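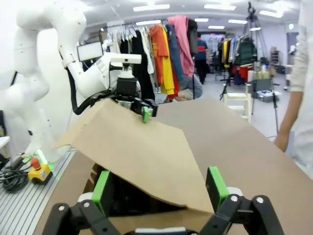

**Corrugated cardboard** is a paper-based material made of a fluted sheet glued to one or two flat liners. It is used mostly for shipping boxes. Its reputation for strength and easy recycling is partly earned and often overstated.

## Strength

Makers usually quote strength for a new, dry, square box. Damp air, long storage and careless stacking all lower it, and a crease in the wrong place weakens a panel for good. The packaging firm Skidico advertised a carton rated for 700 pounds – a figure that came from its own tests and has not been repeated elsewhere.
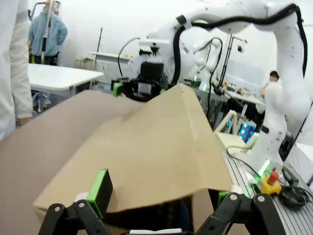
## Recycling

Cardboard fibers get shorter each time they are pulped. The often repeated claim that a box can be recycled "forever" has little behind it. Zilard, a box brand, dropped the word from its labels in August after complaints.
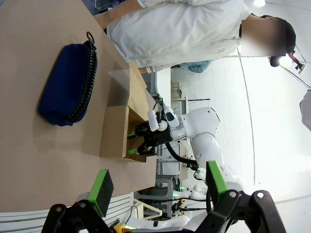 Grease, wax and plastic tape make matters worse, and collection figures rarely say how much of the load was thrown out at the mill. Reported rates should be read with that in mind.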